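Start · Räume · Galerie · Werkstatt · Kontakt

Der grosse Raum im Drekness

So, jetzt ist er endlich dran, der grosse Raum! Ich habe im Februar versprochen, dass ich zeige, wie es bei uns aussieht, wenn die Umzugskisten weg sind, und dann kam natürlich alles andere dazwischen (Schlüssel nachmachen, Briefkasten anschreiben, das ewige Hin und Her wegen der Heizung). Ein paar Kisten stehen zwar immer noch da, aber wenn ich auf die letzte warte, wird das nie etwas mit dieser Seite.

Für alle, die neu mitlesen: Wir haben im Drekness 70 Quadratmeter gemietet, hinteres Gebäude, Treppe hoch, dann links. Vinzenz Rüegg hat den Vertrag unterschrieben, Pui-shan Kwan hat den Grundriss gezeichnet, und ich habe vor allem Leisten geschleppt und dazu Musik ausgesucht. Angefangen haben wir ganz oben, bei der Decke, und das war schon das erste Thema, über das wir uns einen ganzen Abend lang gestritten haben. 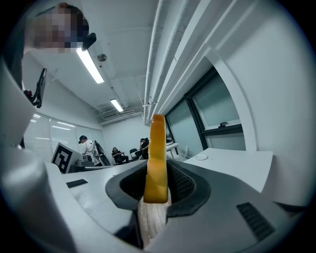 Lesezeit: 4 Minuten

Oben alles weiss, mit den hellen Balken quer durch, und die beiden langen Leuchtstofflampen an. Hinten an der Wand hängt die Klimaanlage, rechts laufen die weissen Rohre nach hinten durch.

Die Decke

Vinzenz wollte sie dunkel streichen. Anthrazit, wie in diesen Cafés, wo man die Speisekarte nicht lesen kann. Pui-shan war strikt dagegen und ich eigentlich auch, nur habe ich es höflicher gesagt. Geblieben ist es beim Weiss, und inzwischen sagt auch Vinzenz nichts mehr. Die Balken mag ich besonders gern! Die geben dem Ganzen ein bisschen Rhythmus, sonst wäre das da oben einfach eine grosse glatte Fläche.

Beim Streichen habe ich mir übrigens den Nacken so verzogen, dass ich zwei Tage lang nur noch geradeaus schauen konnte. Wer so etwas vorhat, kauft bitte gleich die lange Teleskopstange und nimmt nicht wie ich die kurze, »die reicht schon«.

Das Licht

Leuchtstofflampen haben ja keinen guten Ruf. Schulzimmer, Amtsstube, Zahnarzt, ich weiss. Zum Arbeiten finde ich sie aber wunderbar, man sieht jede Schraube und jeden Fussel, und am Abend wird man nicht schläfrig davon. Für die gemütlicheren Stunden gibt es zwei Stehlampen vom Flohmarkt. Eine davon hat einen Wackelkontakt, und wer sie anmacht, muss sie ein wenig nach links drehen und hoffen.

Geplant ist noch eine Leuchte, die sich über den Arbeitsplatz ziehen lässt. Pui-shan hat eine für 199 Franken gefunden und seither liegt der ausgedruckte Zettel bei uns neben der Kaffeemaschine. Ich bin dafür. Vinzenz will erst eine selber bauen (das sagt er auch schon seit dem Einzug).

Rohre und Leitungen

Die meisten, die zum ersten Mal reinkommen, fragen nach den Rohren. Ob man die nicht verkleiden könnte. Könnte man! Wir hatten sogar schon Platten ausgemessen und uns eine Konstruktion überlegt, mit Klappen zum Aufmachen, sehr schlau alles. Dann haben wir gesehen, was das kostet, und plötzlich fanden wir alle drei Rohre schön. Mir gefällt inzwischen wirklich, wie sie da entlanglaufen, das hat etwas von einem Schiff.

Verlegt haben wir dafür fast 50 Meter Kabel für die Steckdosen. Die Arbeit hat ein Elektriker abgenommen, der sehr lange sehr still war und dann »passt« gesagt hat. Ich glaube, das war das schönste Wort des ganzen Umbaus.

Die Klimaanlage

Die war schon da, als wir kamen. Ich war skeptisch, ich friere schnell und sitze ungern im Luftzug, aber im Sommer unter dem Dach werde ich wohl noch froh sein. Bis dahin gilt die Abmachung, dass die Fernbedienung in der Schublade bleibt und vor dem Einschalten gefragt wird. Wer am Morgen als Erste da ist, macht sowieso lieber die Fenster auf. Zehn Minuten reichen, dann riecht es auch nicht mehr nach Leim.

Regale

Jetzt zu meinem Lieblingskapitel. Das grosse Regal haben wir Uletby getauft, nach einem Ort, den Vinzenz einmal geträumt haben will und der seiner Meinung nach in Nordengland liegt. Wir haben ihn auf keiner Karte gefunden. Im Uletby liegt alles, was man oft braucht: Klebeband, Zwingen, Schleifpapier, die guten Scheren und die schlechten Scheren. Das kleinere heisst Jimton und ist für Dinge, von denen keiner genau weiss, wem sie gehören. Falls du bei uns einmal einen Schal vergessen hast, er liegt im Jimton, zweites Brett von unten.

Daneben hängt die Leiste mit den 23 Haken. Geplant waren weniger, aber die Packung war nun mal so gross, und mit einem Rest im Beutel wäre ich nicht glücklich geworden. Belegt sind sie trotzdem alle, mit Schürzen und Taschen und einem Springseil.

Tische

Die Tische sind aus allen möglichen Haushalten zusammengekommen. Einer stammt von meiner Nachbarin, Frau Pfister, die ihn beim Auszug nicht mehr durch die Tür gebracht hat. Wir haben die Beine abgesägt und unten mit Winkeln wieder angeschraubt, seither steht er fester als vorher. Die Höhe stimmt jetzt nicht ganz mit den anderen überein. Wer daran sitzt, gewöhnt sich einen etwas schiefen Ellbogen an.

Was noch fehlt

Vorhänge, jedenfalls für die Seite mit der Nachmittagssonne. Eine Garderobe, die den Namen verdient. Ein zweiter Wasserkocher, weil der erste so laut ist, dass man beim Telefonieren in den Gang muss. Und Pflanzen! Pui-shan bringt Ableger mit, sobald sie Wurzeln haben, und ich habe schon Töpfe beiseitegestellt.

Wenn jemand Stühle abzugeben hat, gern ohne Rollen, meldet euch. Abholen können wir selber, Vinzenz hat den Anhänger noch bis Ende des Monats. Am besten erreicht ihr uns am späten Nachmittag, dann ist eigentlich immer wer da und hat den Kaffee schon aufgesetzt.

12 Kommentare · 31-mal geteilt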